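Two-arm sorting task: wrist view loses the container on approach

Sadao Sakamoto
Posted in Student Projects, February

Our club is building a two-arm pick-and-place task for the Flaltura student round. Flat packets get picked from a wood tabletop and dropped in a small clear container next to a mug. Policy was trained on 80 demos, 300 frames each. The left arm grasps fine. On the drop it misses the container in 71 percent of trials. Do I need more demos or a different camera?

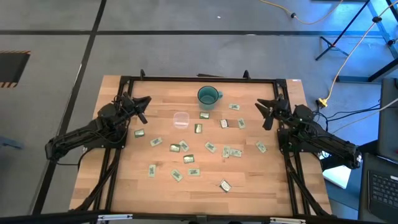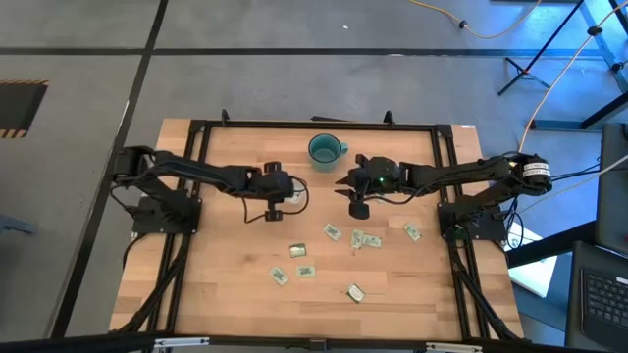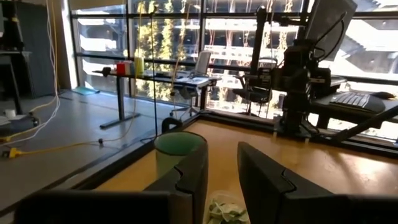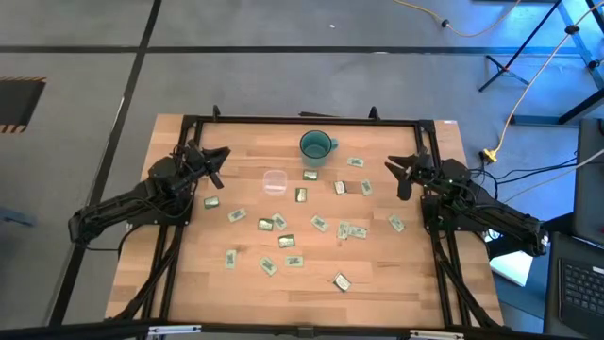
Overhead views of the table, except the third, from a gripper camera.

Frame is black extrusion, arms on opposite sides. Stack is Tapsell 2 with default augmentation.

Rodel Macaraeg
Fix the input before you record anything else. In your third shot the container is at the bottom edge between the fingers and only part of it is in view. There is also a patch of sunlight on the wood. Clear plastic under changing light is hard to localize. Try this:
1. Tilt the wrist camera down until the whole container rim shows at drop height.
2. Close the shades and use fixed lighting.
3. Put a strip of matte tape around the rim, if the rules allow it.
Then rerun the same 80 starts and compare. Log the two arms separately — a combined score hides which one is failing.

Fevness
more demos. we had the same thing and doubled ours

Ronell
Check your crop too. Tapsell random crop can cut the bottom rows. Ours was set too high and the drop got better once we turned it off for the wrist stream.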